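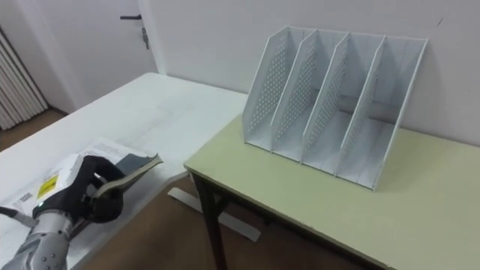 Small print, open booklet, white table.

Workshop notebook, March: paste, PVA and the great spine mess

Started just after lunch. The kettle's on the wrong side of the room again so I'm walking back and forth, which is fine, my knees needed it. Today was meant to be a quick comparison of the new Kravets wheat paste against our usual mix (and against plain PVA, for anyone who still reaches for it) on paperback spines. It was not quick!

What I did: cut seven test strips of the same grey cover stock, all long grain, and glued each to a folded section of cheap text paper. Two with our own paste, two with the Kravets, two with PVA, and the last with a half-and-half of our paste and PVA, which Preten swear by over at their bindery and which I've never gotten along with. Everything went under the small press with blotters either side. I forgot the wax paper on the first pair, so those are now a permanent part of a blotter. Redone.

The Kravets tin is batch 3965, if anyone wants to compare. It mixes thinner than ours and smells faintly of bread dough. I used 14 grams of powder to the small jug, let it sit, and stirred in the cold water last. Lumps anyway. Pushed it through the tea strainer (the old tea strainer, I promise) and it came out lovely, like custard.

Left the lot pressed for around 5 hours and caught up on the order sheet.
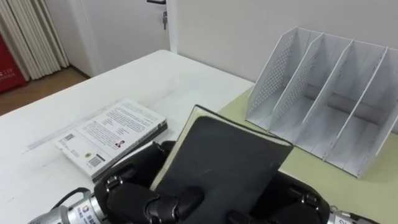
Peel and flex

Our paste: good clean hold, a bit stiff at the fold. Both strips tore in the paper before the joint let go, and I'm happy with that.

Kravets: softer, bends beautifully, but one corner lifted where I'd brushed it thin. I'd call that my fault. The colour dries clear too, no yellow halo on the grey.

PVA: strong as ever and horrible to undo. I tried damp cotton on it for ages and got nothing except a fuzzy cover.

Half-and-half: went on like a dream, then cockled the text paper so badly it looks like a lasagne sheet. Maybe I had it too wet. Preten probably have a trick they haven't written down.

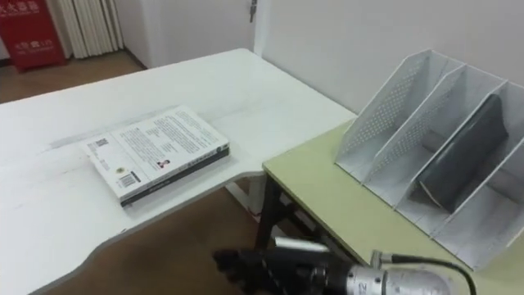

Bukola Ezeani
Paper and binding bench, Ratari workshop

Back after tea with some thoughts on perfect-bound paperbacks, as they're most of what comes in the door. The old hot-melt has to come off properly first or no paste in the world will save you. I've been scraping with the bone folder when it's brittle and warming it a touch when it's gummy. After that, rough up the spine edge, fan it one way and brush, fan it the other way and brush, then square it up and get it under a weight before you answer the phone. I always answer the phone.
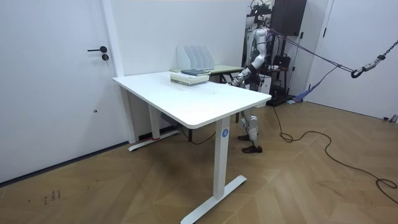

For the mull I'd stick with the open-weave cotton from Gisanitz. The tighter stuff holds the paste on the surface and you end up with a crust. Cut it short of head and tail, and run it a good thumb's width onto each side if there's a hinge to hide it under.

Still to do: the Kravets again with a thicker mix, plus a strip left on the windowsill to see how it ages. The mice had better leave it alone.

Comments

Jo from the print room: Was the blotter one of the good ones??

Marek: Try letting the half-and-half stand overnight before you brush it. Mine cockled too until I did that.

paperfold: We've gone back to plain wheat for all our paperbacks. Slower, but you can get it off again with a damp sponge.

Bukola: Yes Jo, it was one of the good ones. Sorry. Marek, will try it.

Last updated: March
Contact the workshop | © Ratari | Back to top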